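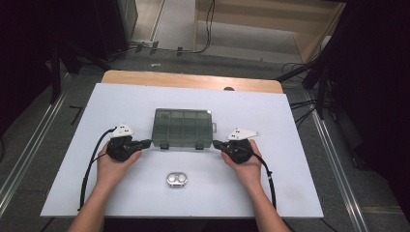

Valentina Arancibia wrote:
Moving the conference meet to May is the best thing this league has done for its distance kids, and I will happily argue with anyone who thinks otherwise! We used to run it in cold rain with half the field still getting over indoor. Now the 3200 might be a real race for once.

knutw replied:
Agree on the weather. Don't agree on the rest. May is when the AP kids vanish and the baseball/track doubles have playoffs. Drakusby lost two hurdlers to a regional baseball game the last time we tried this and finished 11 points out of second.

Valentina Arancibia wrote:
Fair, but those two would have been at baseball in April too. Their coach never shared athletes well. And look at what the later date does for a kid like the Gostemness sophomore who's been dropping time every single week. She ran the 1600 at the Diekmann Invitational and closed so hard on the last lap that people in the concession line turned around. Give her three more weeks of training and I can't wait to see it.

lane5forever replied:
I was in that concession line, can confirm. Didn't even get my pretzel.

Can we talk about entries though? The notice says 433 athletes were entered across all schools last year and they want to bring that down. I read it as three per event per school, down from four. My daughter is the fourth 800 runner on a really deep team and she's crushed. She'd score for half the schools in the league.

Reinhold M. replied:
It is three per event, but read the second page. A fourth can go in if she has met the standard by the entry deadline. For the 800 I think it's quite reachable for a fourth runner on a deep team. Ask her coach for the exact mark and don't trust me or anybody else on here for it.

lane5forever replied:
Oh! I only had the first page. Somebody's parent texted a photo of it and that's what's been going around. THANK YOU. She has one more dual meet so this is very much alive.

knutw replied:
The standard is where I have a problem with it. It helps schools with an all-weather track. We're still on cinders and our times come out slower every home meet, and we host more than we travel. Set it by place in dual meets and then everybody's on the same footing.

Valentina Arancibia wrote:
Place in dual meets depends entirely on who you're racing that afternoon. You could win three 800s against tiny teams and never break a sweat. I'd rather have a time, even with the track problem. Maybe a small allowance for cinders? The league did that years ago, ask Lieselotte Ruppert, she kept the record book back then and I bet she still has the conversion sheet.

Lieselotte R. replied:
I do have it, and it was a mess. We argued over it every spring. One school resurfaced its straightaway and left the curves as they were, and we spent a whole evening on what to do with the 400. I'd leave it in the drawer.

But I'm excited about May too. The relays alone! Dileo has four boys who could all run the anchor and I've gone back and forth on the order in my head all week. I'd put the junior third and let him have the long curve.

knutw replied:
Junior has to lead off. He's the only one of them who gets out of the blocks.

Lieselotte R. replied:
He gets out fine but he's false started twice this season, Knut. Twice!

knutw replied:
Once. The other was the starter's gun, and they recalled it and charged nobody.

jucelia_e replied:
Coming in as a thrower's mom to ask the usual question, where are they putting the discus? Last year we were behind the practice field with no stands and no announcer, and I missed my son's best throw ever walking back from the parking lot. The main bleachers hold 1100 people and not one of them could see a single throw.

Reinhold M. replied:
Same cage as before, I'm afraid. But discus is going first this time, 5 p.m., ahead of the running finals. So people can walk over and watch the whole thing and still be back for the hurdles.

jucelia_e replied:
That's SO much better. I'm bringing a crowd. If you've never stood near a ring and heard a good one leave the hand, come stand with us — bring a chair and a hat, there's no shade back there.

Valentina Arancibia wrote:
I'll be there! I've been to this meet more times than I can remember and I've never once watched discus start to finish, which is kind of shameful.

lane5forever replied:
Update on the 800: coach says she needs to drop a little over a second. Dual meet is at Drakusby, and she likes that track. She's already laid out her spikes.

knutw replied:
Drakusby's backstretch is windy in the late afternoon. Tell her to tuck in behind somebody until the last curve. Good luck to her, I mean it, even if I still hate the standard.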